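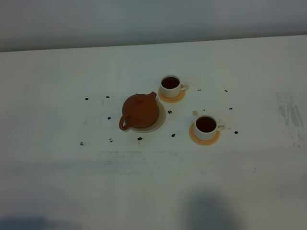
Me escribe una lectora que lleva media vida en un mostrador de admisión y dice que en la entrada de junio fui injusta con las administrativas, que la culpa de que el paciente llegue a la consulta sin la medicación revisada es de los médicos, que firmamos lo que sea con tal de que la pantalla se ponga en verde. Pues tiene bastante razón, y como la tiene voy a seguir con el tema un poco más (los que veníais por las vacaciones, lo siento, otro día).

Para quien no leyera aquello: en mi centro usamos Cokness desde hace 3 años para la historia clínica, y al cerrar la visita te sale una casilla que pone "medicación conciliada". Una casilla. La marcas y a otra cosa. Si no la marcas, el informe se queda en borrador y el lunes tienes un aviso, y otro, y otro.

¿Y qué significa conciliada? Para mí, que he preguntado qué toma de verdad esa persona, incluido lo que le dio la vecina y el omeprazol que empezó hace siete inviernos y ahí sigue. Eso, con un señor de ochenta y tantos que trae las cajas en una bolsa, son cinco minutos largos si va todo rodado. Mi consulta de revisión dura diez. Echad cuentas vosotros.

Así que la casilla acaba queriendo decir "he mirado la lista". O "la lista existe". Yo también la he marcado así, no voy a hacerme la santa -- y más de un viernes a última hora.

Lo que me fastidia es que luego esa casilla viaja. El hospital de Plomia la recibe, ve "conciliada" y se fía, claro, cómo no se va a fiar. El mes pasado vi un informe de alta con cuatro fármacos que la paciente había dejado en primavera. Todos con su sello de revisados. Los había revisado yo, según el programa.

Estuve una temporada en Tamuno, en un consultorio pequeñísimo, y allí lo hacíamos con una hoja que rellenaba el paciente en la sala de espera. Letra imposible, nombres inventados ("la blanca de la noche"), pero te daba por dónde empezar a preguntar. Al pasar a lo electrónico la hoja desapareció y me da una pena tremenda.

Ahora nos anuncian que con la actualización la casilla será doble: una para enfermería y otra para medicina. ¡Doble! Yo habría preferido un hueco para escribir "no me ha dado tiempo", que al menos avisa al siguiente.

De momento he vuelto a la hoja por mi cuenta, fotocopiada, en un montoncito al lado del teclado. A la lectora del mostrador le he contestado que me cuente cómo lo hacen en el suyo, y si me da permiso lo cuelgo por aquí.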